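Plostbridge Street Fair, planning meeting
July, 6:30 pm, back room at Ruddock Hall

Present: Pei-shan Tai (chair), Lleucu Bellis (notes), Stornia rep, four stallholders. Apologies from the band.

Last minutes: ok'd. One fix, the parking figure should of been 500 not 50.

Money. 1,222 in the account after the raffle. Road closure fee is 762, due before end of month. Pei-shan to pay it. Leaves not much for printing. Agreed black and white flyers, color posters only for the library and the two bus stops.

Road closure. Closed 7 am to 6 pm. Stornia want to unload from the north end, Pei-shan said fine if van is gone by 8:30. Residents on Mill Row need letters again, last year's went out late and we got complaints. Lleucu to draft.

Stalls. Up to 2 tables per stall, no exceptions this time. Pie stall asked for the corner by the pump, same as last year, agreed. Soap stall and candle stall do not want to be side by side. Moved soap down past the bakery. Map to be redrawn.

Decorations. Long talk. Blue vs red for the stage front, red won on a show of hands. Hemming still to sort, Lleucu has a machine but it needs a new belt. Bunting is in the loft, needs untangling. 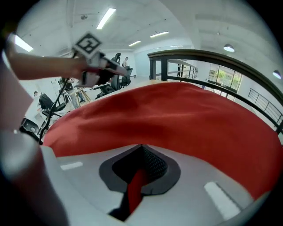 Red fabric

Power. Trusix quote for the generator came in higher than we hoped. Ask if price drops without the second cable run. If no answer by next meeting, go with the hall supply and put the coffee stall nearest the door. Band needs three outlets, not sure why three, Pei-shan will ask.

Trash. More bins at the food end. Town will lend them but somebody has to pick them up and return them the smae night. No takers yet.

AOB. Face painting wants shade. Lost key to the side gate, Lleucu checking her coat.

Next meeting same room, 6:30 pm. Bring stall fees.

Closed 7:50 pm.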